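Stimley Slitter Log: README

I run a small shop that slits and rewinds paper and film, mostly for label printers, and I've been keeping a log of every roll change on our Goodall slitter. It started as a notebook that lived next to the control panel. Then the coffee got it, so now it's a spreadsheet, and you're welcome to it!

What's in it

There are 2,801 rows, one per roll change, all from the same machine. Each row has the material, parent roll width, slit width, line tension, blade set, the time of day, and a free-text note. The notes are my favorite part (and the least tidy, sorry).
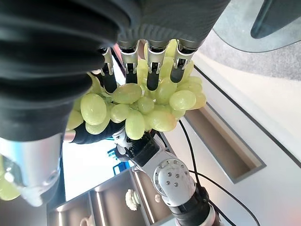
Tzu-hsuan Wu wrote back that the tension column is useless without core size, as a reading on a 3 inch core doesn't mean the same thing on a 6 inch one. Fair point, and core size went in with the July update. Older rows have it where I could dig it out of the job tickets, and the rest are blank. Please leave them blank, don't fill them with the average!

Units are a bit of a mess. Widths are in millimeters, core sizes in inches, and tension is whatever the panel shows, which is a percentage of full brake. I know. If you have a proper load cell on your line, your numbers won't line up with mine.

Blade sets run from 1 to 29. Set 2 was reground halfway through and kept its number, so look for "reground" in the notes before you compare anything.
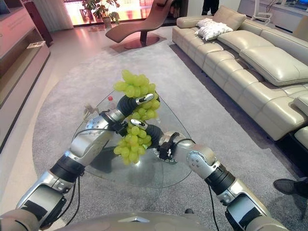
Loading the file

It's a plain CSV with commas and a header row. Some notes have commas inside them, so those are quoted. Zilow, the little script in the same folder, reads the file and plots edge defects against blade age. It wants the file in the same folder and it will sulk if you rename the columns.

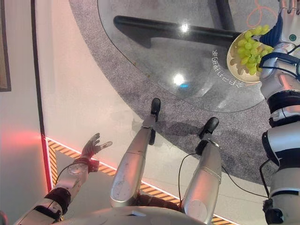 Ashley Bramwell, notes on film rows

I went through the film jobs and tagged anything with a wrinkle or a telescoped roll. More than 30 rows got a tag. I only went by the written notes, so if the operator didn't mention it, it isn't tagged. "Noler" in the material column is our shop name for the thin clear stuff, and it needs its own tension range. Send corrections to the shop inbox with the row number in the subject line.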